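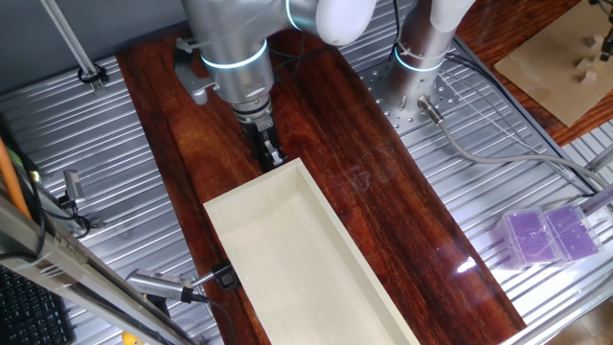

Gripper closed over the end of the cream box, long board underneath.

2018-08-16
Match model notebook, second leg stuff

OK, picking up from where I left the away goals business. The short version is that the predictor still thinks every second leg is just a normal match with a normal home side, and it keeps getting the last half hour wrong. A team that is two up from the first leg doesn't play like a team that needs a goal, anybody who has sat through one of those games knows it, and my model doesn't know it at all.

First job this morning was the results file. It has 4000 matches in it now, league and cup mixed together (I know, I know, I said I'd split them in February). I split them. What's left on the cup side with both legs recorded is 420 ties, and that's less than I'd hoped for but plenty to see the problem. A few of the old ones had the legs entered the wrong way round, so the "home" team in leg two was the home team in leg one as well. I fixed those by hand, going off the dates. If you pulled the file before lunch, please pull it again!

Then I ran the plain version on Gernach v Sustel, which is the tie I use for everything because I remember it so well. Gernach won the first leg 2-0 at home. The model gave Sustel a decent shot at winning the second leg and a tiny one at going through, fine so far, but the scorelines it liked best for the night were 1-1 and 1-0. What really happened is Sustel threw everybody forward, scored early, and then got caught twice on the break. 1-2, and it could have been 3-4 the way the keepers were playing. So the model's favorite scores were much too tidy, and it's the same story all over the file whenever the first leg ends with a gap of two.
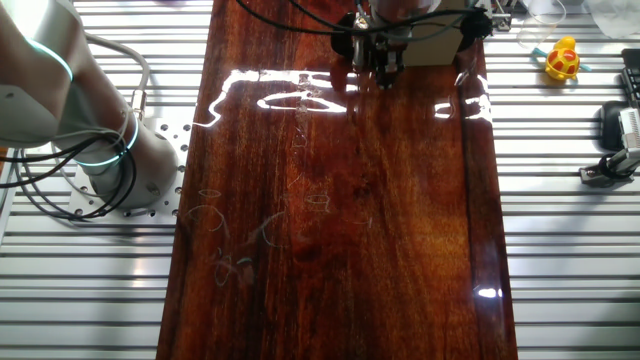 Long board on the slatted table, ceiling light glaring off the varnish.

What I changed: the scoring rate isn't fixed for the whole ninety minutes anymore. I chop the second leg into fifteen minute pieces and before each piece the model looks at the aggregate score. Side that's behind gets a push up in attack, and the other side also gets a bit more because there's space to run into. Level on aggregate, both get nudged down. The size of the nudge is one number for now and I've been fiddling with it all afternoon, trying it at a few settings with 500 simulated runs per tie. That's too few for the rare scores, you get silly bumps at 4-2 and so on, but it's quick enough that I don't lose the thread waiting.

It looks better. Draws in the second leg come down to where they should be and the long tail of 1-3 and 3-2 type games fills in. Gernach v Sustel now has 1-2 up among the likelier scores, and I'll admit I did a little cheer at the desk. One tie proves nothing, blah blah, still nice.

Where it goes wrong is when the gap is three or more. The model has the losing side charging about until the final whistle, and in real games they mostly pack it in after an hour and start saving legs for the weekend. Wendstead v Talpur is the obvious one. Talpur were 4-0 down from the first leg, changed half the team, and the second leg was a 0-0 that I wouldn't wish on anyone. My new version had them losing 2-3 in a thriller. So the push needs to fade once the thing is dead, and I haven't worked out where "dead" starts. Three goals with an hour left isn't dead. Three goals with ten minutes left surely is. Probably it wants to be goals needed against minutes left, and I drew a curve for that on the back of the fixture list, which I'll type up before I spill something on it.

Also tried leaving out the away goals rule altogether to see how much it matters. More than I expected for 1-1 first legs, hardly anything for the rest. Keeping it in.
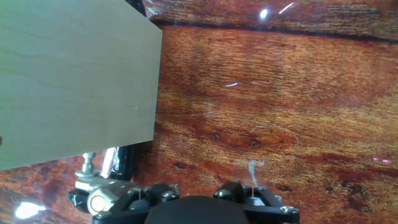

Still to do

Put the fade in and rerun Wendstead v Talpur before anything else.

Hold back 200 of the ties and don't look at them. I've been peeking at the whole lot while tuning, so today's improvement is partly me fooling myself, and I'd like to know how much.

Extra time. At the moment the model stops at ninety and tosses a coin, and a coin is rude to the home side.

Red cards: not touching them this month. The file only has them for some seasons and I can't tell a blank from a zero.

Ask whether anyone has the kickoff times for the older ties. Midweek games look a bit lower scoring to me but I may be imagining it.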